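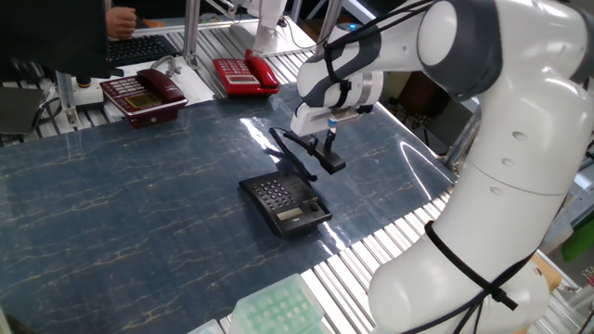

Sajib Amarasinghe wrote in after our October release to ask why a whole dataset should be spent on telephones when cups and blocks are so much easier to reset. Fair question, and we love answering it: cords! A handset on a coiled cord tugs back, swings, and drags its base along if you pull too far. Policies trained on loose objects have never met anything like it.

## Brirndale Handset Set

Teleoperated examples of one arm lifting, holding and hanging up the handsets of corded desk phones.

| | |
|---|---|
| Episodes | 3529 |
| Marked complete | 2565 |
| Operators | 5 |
| Control rate | 25 Hz |

Episodes not marked complete are included, and please don't throw them out! Dropped handsets and near misses on the cradle have been some of our most useful training material.

### Layout

- `lift/` from cradle to a short hover
- `hold/` handset kept in the air, cord under tension
- `return/` back onto the cradle

Each episode has joint positions, gripper opening, video and a one-line instruction typed by the operator.

### Known gaps

- Glare on the tabletop changes through the day. We left it in.
- Phones differ in color and cradle shape, but all of them are corded.
- `return/` is the smallest folder. More is coming from the Fernau bench.

### Loading

`falimis pull brirndale-handset --split train`

Use the Kwok converter if your trainer expects end-effector poses. Found a mislabeled episode? Open an issue with its ID.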